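About Skesari

Skesari is a folding school. We teach adults to fold their laundry, and yes, they pay us. Our beginner course, Temell, runs 2 hours an evening and starts where most laundry starts, in a heap. 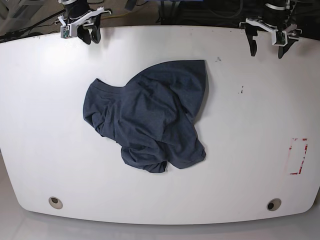 We opened in October with one table and a firm opinion about sleeves. The opinion has softened. Temell now has 36 lessons, and the first is devoted entirely to finding the neckline.

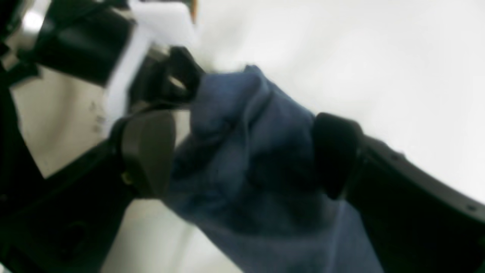

Dark T-shirts get a lesson to themselves. They hide their seams, and every beginner grabs the middle. Pinch navy cloth halfway along and it bunches up to a small point on top, handsome enough on a meringue. We teach people to let go and look for a shoulder.

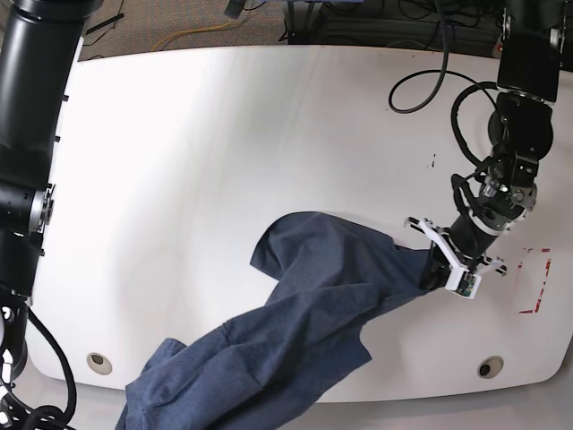
One former student, Midtbø, wrote to say that the course was longer than a shirt deserves, and that the drawer at home now closes. We have put both halves of that on the flyer.

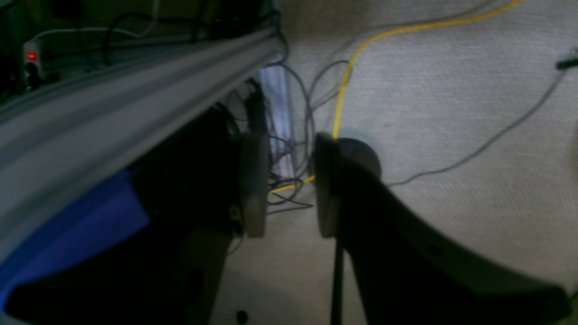

Kosura, the advanced course, covers fitted sheets. Of the 71 people who have signed up so far, around 60 came back for the second evening. Bring your own sheet. Tea is included, and ironing is a different school.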